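Slide 1: Talking to your neighbors about noise
Vurenby Tenants' Evening, January 2018

Hi everybody, grab a chair, there's coffee at the back. (Wait for the door to close. It sticks.)

So, I've lived in apartments for most of my adult life, in Cernwood first and then here, and I've been on both ends of this. I've been the one lying awake at 2 in the morning listening to someone's bass line, and I've been the one with the washing machine that walked across the floor. I didn't know! I honest to goodness thought it was quiet.

Slide 2: Most people can't hear themselves

Ask for hands: who's ever had a note under the door? Who's written one? (Usually the same people, let them laugh.)

My note came in November. It said PLEASE STOP THE BANGING, all capitals, no name. I spent a week wondering what banging. I gave up hammering things, and I hadn't been hammering anything to begin with. It was the washer. If the person had knocked and said "it's a thumping, after supper, it comes through the bedroom wall," we'd have had it sorted that night.

Slide 3: What to say at the door

Go before you're furious. Go in the early evening, in real shoes, and say the time and the kind of sound. "There's a scraping around ten, is that your chairs?" works a lot better than "you're so loud."

Don't bring up the old stuff. Don't bring the other neighbors with you either, three people in a hallway feels like an arrest.

Tell the Samwood story here if we're on time. Short version: 38 apartments, one dog, and everyone blamed the wrong floor. Sound goes down the pipes and comes out somewhere silly.

Slide 4: Cheap fixes

Felt pads under chair legs. A thick rug with a proper pad under it. Rubber mat under the washer (mine was from Butt, the hardware place, and I should have bought it years ago). Soft-close bumpers on the cabinet doors. Move the speaker off the shared wall, even a foot helps.

Pass the felt pads around. Get them back this time!

Slide 5: Kinds of noise

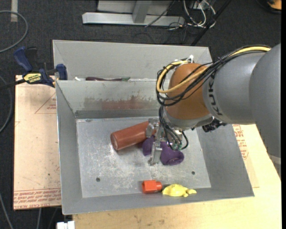 KUKA arm and gripper in a sheet-metal bin

Airborne noise is voices, TV, barking. Impact noise is anything hitting or shaking the building itself, so footsteps, dropped pans, my poor washer. Rugs and mats go after the second kind. For voices you want the gaps around the door closed up, and a draft strip does a fair bit.

Somebody will ask about egg cartons on the wall. They don't do much, sorry.

Slide 6: When talking doesn't work

Keep a plain log, date and time and what you heard, no adjectives. Mine ran to 44 lines before I took it to the landlord, and he read every one. Then ask about the quiet hours in your lease and go from there.

Questions. If it's dead silent, ask who lives under a tap dancer. Sign-up sheet for the rug swap is by the coffee.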